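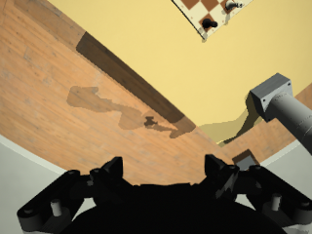

Nulgate library will stay open on winter evenings

The public library in Nulgate will keep its doors open until 9 in the evening from October, after the town council agreed to pay for a second winter of late hours. The vote was taken on the same evening as the parking plan and passed with only one voice against.

Last winter the library tried the late hours for the first time. In those months it had 2122 visits after 5 p.m., according to the numbers which the head librarian, Mirjana Softić, gave to the council. She told the members that many of these visitors did not come before, because they work in the day or take care of children until the evening.

"We have people who finish their shift at the packing hall and come directly to us," said Softić. "Some of them read the newspapers, some of them study, and some only want to sit in a quiet and warm place. All of this is a good use of a library."

The late hours will be the same on every working day. On weekends the library will close at 4 in the afternoon, as it does now. The children's room will close at 7, and after this time children must be with an adult.

What will be new

The biggest change is upstairs. The old map room, which was used for storage for many years, was painted in the summer and will be open as a reading room with 15 seats. The heating in this room was repaired, but the windows are still the old ones, and Softić advises visitors to bring a sweater for the first weeks.

There will also be a homework table for students of the secondary school. Aqeel Marwat, who teaches mathematics in Nulgate, will be at the table two evenings each week, and he is looking for one more teacher to help with languages. Students do not need to register. They should bring their own books and, if possible, know which exercise is giving them the problem.

A chess evening will be held once a week in the room next to the entrance. It is open to beginners, and players who know the rules already can borrow a clock at the desk. 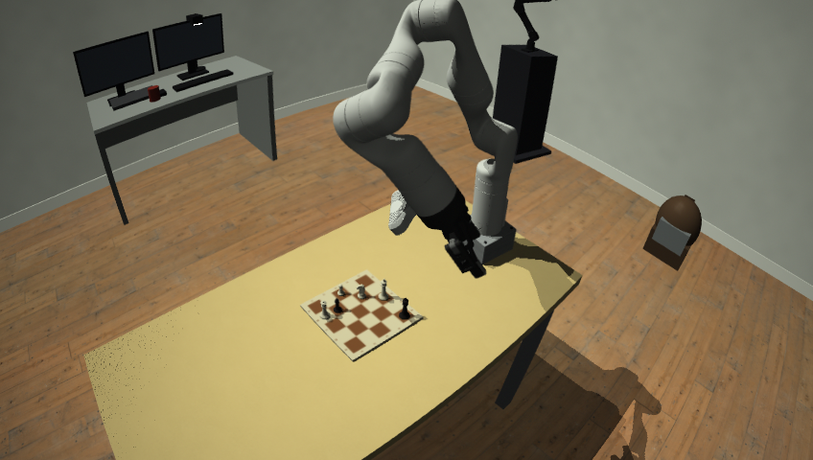

The question of the bus

Not everybody in the council was satisfied. Kastriot Petek, who voted against, said that he has nothing against the library, but that the money helps only the people who live in the center. The last bus to Bana leaves the market square at 7:40 p.m., more than one hour before the library will close.

"If you live in Bana and you have no car, then your library closes at half past seven," said Petek. "I asked the same thing last year and I received the answer that we will look into it."

Llinos Kneath, who leads the council's work on transport, answered that she has written to the bus company. The company could move the last departure to 9:10 p.m., but it wants the town to cover a part of the cost for the driver. Kneath hopes to bring a proposal to the next meeting. She could not promise that the new timetable will be ready in October.

Until then, visitors from Bana can return books in the metal box at the Sostby grocery store. The box is emptied each morning. Books which were ordered by phone can also be collected at the store, but only if the reader calls the library before noon.

Small changes in the rules

Together with the late hours come a few changes in the rules for borrowing. A reader can now have 8 books at home at the same time, and films count as books. The fine for late return is removed for everybody under 18. For adults it stays as before, and the highest fine for one book is the price of the book.

The printer in the hall will again accept coins. It was set to cards only in the spring, and the library received many complaints about this, mainly from older readers. A page in black and white costs the same as before.

The library also asks for donations of crime novels in good condition. Schoolbooks and encyclopedias cannot be accepted, as there is no more space on the shelves. Donations can be left at the desk during the day, but please not outside the door, where the rain already destroyed two boxes in the summer.

Shared 40 times

3 comments

Tumelo Mathebula
Very good news. I studied for my license exam there last winter and it was the only place where I could concentrate. I hope the coffee machine is coming back too.

hamada_street
Mr. Petek is right about the bus. My mother lives in Bana and she has stopped going in the dark months. 9:10 would be perfect for her, even if it is only two days in the week.

reader in the hills
Does anyone know if the map room has sockets for a laptop? On the ground floor there are only two and they are always taken. Also the old maps, where did they go? There was a beautiful one of the river before the bridge was built and I would like to see it again.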